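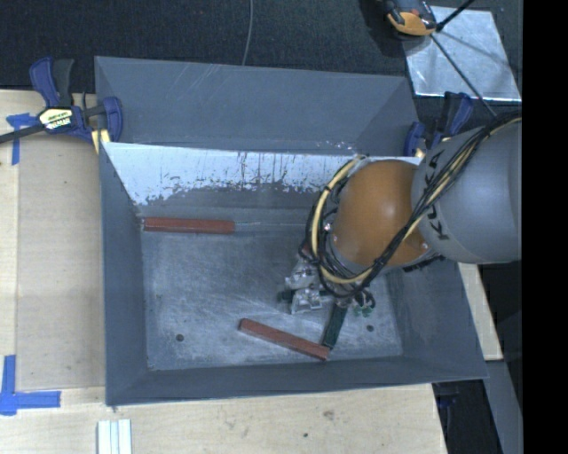 Red and green blocks in one of the metal bins.

About Purnard

We're a small shop that makes and looks after play and practice blocks, plus the big sheet metal bins they live in. Schools, training centers, a few museums. Started in Josefina Henríquez's garage with one bin and a lot of sanding. Still a lot of sanding.

What we do

Blocks, mostly. Long bars, short bars, odd sizes if you send a drawing. Red and green are what people order, we also do a blue called Surness but allow extra time for it. Repainting too, send us the scuffed ones.

Bins, new and used. Sloped walls so stuff ends up on the floor of the bin and not stuck up the side. Used ones come scratched. The paint goes, the metal goes shiny where things hit it, that's normal and we don't charge you for it when a rental comes back. Dents you can put a fist in, different story.

Rentals go out for 18 days or 90 days. Nothing in between at the moment, sorry, the paperwork was a mess.

Who we are

Nine of us now. Josefina runs the place and answers the phone before 10 a.m. Balthasar Trummer bends the metal. Agustina Gallardo does color and finish, so if your green looks off, write to her. Cheng-en Ko packs and ships, and would like everyone to please flatten the cardboard before sending it back. Dardo Retamal is out on deliveries most of the week, leave a message.

Where things stand

We moved into the Cabral building in November. More room, worse parking. Roughly 236 bins on the books, counting the ones out on rental. The small Fornov crates are discontinued but we have lids left, ask.

Visits

Come by, but call first. Closed shoes. Loading door is round the back, ring twice becuase the saw is loud. Kids fine if they stay with you.

Price list goes out by email, new one is coming once Agustina has finshed the color chart.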